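THE LOPES REPORT

A short story

1. Purpose of the Report

The Stesness Shared Workshop, Visten, requires a written report on any project that occupies a bay for longer than 16 weeks. The project known as Lopes has occupied Bay 2 for 26. The undersigned accepts responsibility for the delay and submits the following in support of a request to remain.

Lopes was registered in April as a household build. Its stated aim was to fold and close small gift boxes of the kind my mother made at her kitchen table and sold at the Visten winter market. She made them from a single sheet, without glue, and she did not write the method down. The registration form has a line for "intended benefit to members." I entered "boxes." The entry was accepted without comment.

2. Condition of the Build

Both arms are mounted on the aluminum rail along the front of the work surface, and the walls of the enclosure are in place. The cable duct runs along the front, below the rail. The rail was obtained from Stollex at the member rate, and the invoice has been filed. The purple cables have been rerouted twice at the request of the safety officer, who considered the first arrangement untidy and the second worse.

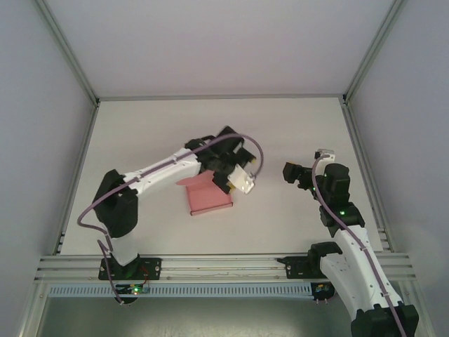
3. Method

The method adopted was one of patient imitation. I possessed 10 boxes that had come out of my mother's sewing cabinet. I unfolded one of them to learn the order of the creases and was unable to fold it again. This box is recorded in the project log as a loss. The remaining boxes were not unfolded, and the log contains no further entries of this kind.

From the creases of the lost box a pattern was drawn, and from the pattern new sheets were cut in pink card. The shade was matched at the stationery counter on Stesness Road, where it is no longer stocked under its old name. Lopes was then taught to approach a partly folded box, to steady it, and to press in the side flap. Each of these steps was entered separately on the work schedule. The approach was achieved in the sixth week. Steadying the box was achieved in the ninth, withdrawn in the tenth following a fault in the wrist, and achieved again in the fourteenth.

The flap has not been achieved.

4. Nature of the Difficulty

It is the finding of this report that the difficulty lies in the last fold. My mother closed a box by holding it lightly against the heel of one hand and doing something with the other thumb. I observed this on a great many evenings between the ages of five and seventeen. I am able to describe the lamp, the oilcloth, and the radio program in progress at the time. I am not able to describe the thumb.

In the absence of evidence, several settings were tried. A firm grip crushed the card. A light grip allowed the box to turn on the table, after which the arm would stop above it and wait for instruction. During one such interval, late in the evening, I found that I had also been waiting, and that the workshop lights had gone over to the night setting.

5. Attendance of Members

Members of the workshop are entitled to inspect any project under review. Several exercised this right on the evening before the present report was due. They stood along the open side of the bay in their coats. The view from the wrist was put on the large monitor so that all could follow, with the box at an angle on the white surface, the two yellow fingers below, and the left one much the closer of the two.

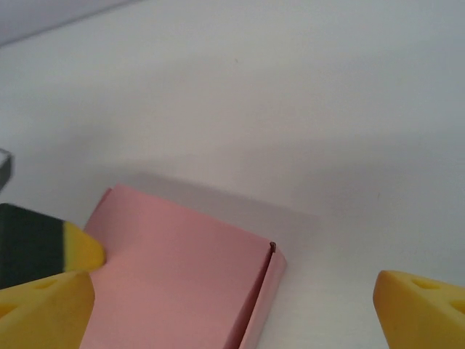

One of the members remarked that the left finger was being asked to do too much, and that in any case a box of that kind was not pushed shut. It was breathed on. The card took a little damp from the breath and gave at the crease, and the flap went in by itself. The member had bought such boxes at the winter market for years and had seen it done over the counter every time, and had supposed that the woman was blowing off dust.

The remark was entered in the log at 9:40 p.m. No questions were put to the member, although I have since thought of a number.

6. Proposed Modification

It is proposed to fit a small nozzle beside the wrist, supplied from a water reservoir of the type sold by Stollex for houseplants. The cost falls within the project allowance. The safety officer has been informed that water will be present in Bay 2 and has asked for a drip tray, which will be provided.

Pending delivery of the parts, a manual trial was conducted after the members had left. The arms were stopped. The undersigned leaned into the enclosure, breathed once on the crease of a box, and pressed the flap with one thumb. It closed. The box has been placed on the shelf above the bay with the others and has been given a label, so that it will not be mistaken for one of hers.

7. Request

An extension of 10 weeks is respectfully requested. Should it be granted, Lopes will be ready for the winter market, and a table has been reserved there in the family name.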